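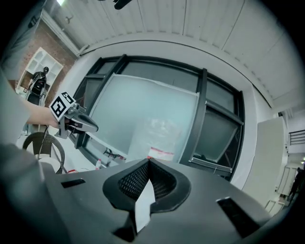

Last changed: 31 August 2025

4. Setting up two-hand tracking in Harnirness

Read this section before the first recording of the day. It covers the camera check, marker registration and the relative pose between the two grippers. Section 5 deals with exporting, and assumes you did not skip this one.

4.1 Before you start

Harnirness runs on the recording computer and talks to both grippers through the Tokex bridge. Start the bridge first. If you start Harnirness first it will wait politely for 300 seconds, then report that everything is fine and that it has zero devices.

Each gripper needs its own profile. Profiles made for the left hand will load on the right hand without complaint, and the resulting trajectories are a fine study in mirror writing.

4.2 Camera check

1. Open Devices and select the right gripper.
2. Click Live View. The picture is round, with dark corners, and straight things such as window bars look bent. Leave it that way. The lens model needs the full circle, and a cropped picture will fail calibration at step 4.
3. Hold the gripper as you would during a task and look slowly from one end of the room to the other. The Features counter should stay above 38.
4. Click Check Lens. Wait for the word OK, and do not put the gripper down to applaud.
5. Repeat with the left gripper.

Note: Large windows give the tracker strong edges to hold on to, but they also drive the exposure. If the room goes dark on screen when you face the glass, set Exposure to Fixed and start again from step 3.

Caution: People standing or walking in the background are treated as part of the room until the tracker learns otherwise. It usually learns. Ask anyone within view to pick a spot and stay in it while the map is being built.

4.3 Registering the marker cube

The cube on top of a gripper is how the other gripper's camera finds it. Harnirness needs to know which cube it is and how it sits.

1. Go to Markers, then Add Cube.
2. Enter the ID of each face. Do not guess the order. The software will believe you.
3. Hold the gripper with the cube out at arm's length, in view of the other gripper's camera.
4. Turn your wrist slowly until every face you entered has gone green in the list.
5. Click Solve. Accept a result of 8 or lower. Anything higher means a wrong ID or a cube that has shifted on its mount.

Note: Two visible faces are better than one. With a single face seen straight on, the solver can flip the cube inside out and report high confidence while doing it.

4.4 Linking both hands

1. Select both devices and click Link.
2. Move the two grippers together and apart, keeping the cube in view. Harnirness collects 300 paired samples and then stops by itself.
3. Check the Relative Pose plot. Two smooth lines are good. A line that jumps between two levels means the cube is being flipped – go back to 4.3.
4. Save the session under a new name. "test" is taken, as are "test2" and "final_test_real".

Caution: Keep the gripper cables clear of chair backs. A cable that catches in the middle of a sample pulls the hand off course, and the planner will later reproduce the tug with great loyalty.

4.5 If tracking is lost

A short loss is filled in from the motion sensors and marked yellow on the timeline. A long one is marked red and is dropped at export. To recover during a session, hold both grippers still, face the part of the room where you built the map, and press Relocalize. Pressing it repeatedly puts the requests in a queue, where each one cancels the one before.

If Relocalize fails with error Frimpong, the map file and the session file come from different rooms. The error was named by Valeriano Ortuño, who wrote the module and has so far declined to rename it. Load the correct map from the Maps folder, or build a new one as described in 4.2.

Sessions recorded with the older Zalletti plugin cannot be relinked. Open them as read-only and export each hand separately.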